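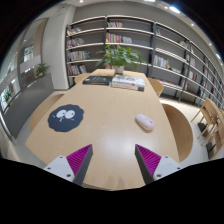

How to make a reading copy of an old novel from page scans

Many out-of-print novels survive online only as page scans. They are hard to read on a phone and you can't search them. These steps turn a set of scans into a clean ebook file. I used Flilleva, a short novel of 382 pages, but any prose book works the same way. Poetry and plays need more care with line breaks.

Before you start, check the copyright status in your own country. A book that is free to copy in Canada may still be protected elsewhere. The author's year of death is usually on the library catalogue record. Translations have their own copyright, so look up the translator as well.

What you need

A full set of scans, one file per page
A text recognition program (I use Obi)
A plain text editor
An ebook converter (I use Muneck)

Step 1. Sort the scans

Put all the pages in one folder and number them with leading zeros, so that page 9 is 009. Look through for missing or doubled pages. My set had 2 copies of page 13 and I kept the darker one. Take out blank pages and library stamps, but keep the title page and its reverse, where the edition details are printed.

Step 2. Run the text recognition

Set the language first. If the book has names or phrases in a second script, run those pages separately. Try 5 pages from the middle of the book before doing the whole lot. If more than a few words per page are wrong, straighten the scans and raise the contrast, then try again.
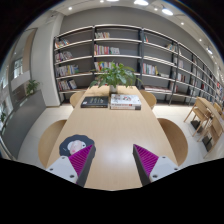 Step 3. Clean up the text

Delete running heads and page numbers. Join words that were split by a hyphen at the end of a line. Search for the common mix-ups: "rn" read as "m", the number 1 in place of a capital I, and "tbe" for "the". Leave the author's own spelling alone, even where it looks odd now.

Step 4. Mark the chapters

Put each chapter title on its own line with a blank line above and below. Muneck builds the contents list from these.

Step 5. Convert and check

Fill in the title, author and original year, then convert. Open the file on a phone and read the first page of every chapter. Fix mistakes in the text file and convert again, or they will come back next time.

I'll use the same method for Tratudau next.

Last updated 2024-03-04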